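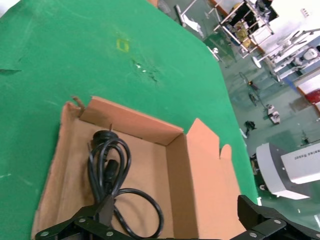
The name nearly sank us

I've worked on the naming side of branding for long enough to know that everyone hates every name for the first fortnight. So when Hala Rizk rang me in May and asked if I'd come and look at what she was doing with the old market quarter in Cliscombe, I said yes before she'd finished the sentence, then spent the whole train ride dreading it.

Cliscombe's quarter had been known to locals as the Back End. You can imagine how the leasing people felt about that! Half the shopfronts were papered over, the signage came from four different decades and the only map was a faded thing bolted to the side of the public toilets (upside down, if you were walking from the station).

Hala's studio, Milari, had a longlist of 200 names on the wall when I got there. Two hundred! Some were lovely. Some sounded like cough medicine. Her writing partner, Sawsan Nseir, had a soft spot for Lantern Yard and defended it through two pots of tea, even though there has never been a lantern or a yard anywhere near the place.

What they did next is the bit I keep telling people about. They put the longlist away and went and asked. A postcard went to every household and trader inside the ring road, with one question on it: what do you call this place when you're giving someone directions? They got 986 cards back. I read a good pile of them on the studio floor and my favourite just said "near Kassab".

Kassab is the bakery on the corner. It's been there for 48 years, it has a green awning and it's the one business in the quarter that never closed. Card after card mentioned it. Before Kassab, past Kassab, turn left at Kassab.

You can't name a neighbourhood after somebody's bakery, or so I thought. Fadi Nasrallah, who runs it now, thought so too, and he was pretty firm about it. But he was happy to lend them the corner. The quarter became Baker's Corner, the colour palette came off his awning, and the lettering was redrawn from the hand-painted prices his aunt used to do in the window.

Yeshi Abera drew that lettering and I could look at her lower-case g all day. She made the signs a little uneven on purpose, so no two street plates match exactly, which drove the printers up the wall.

Not everyone's sold. Hala Salameh has the shoe repair place two doors along and told me she'll be calling it the Back End until she retires. She's got the new sign up, mind you, and she asked for the bigger size.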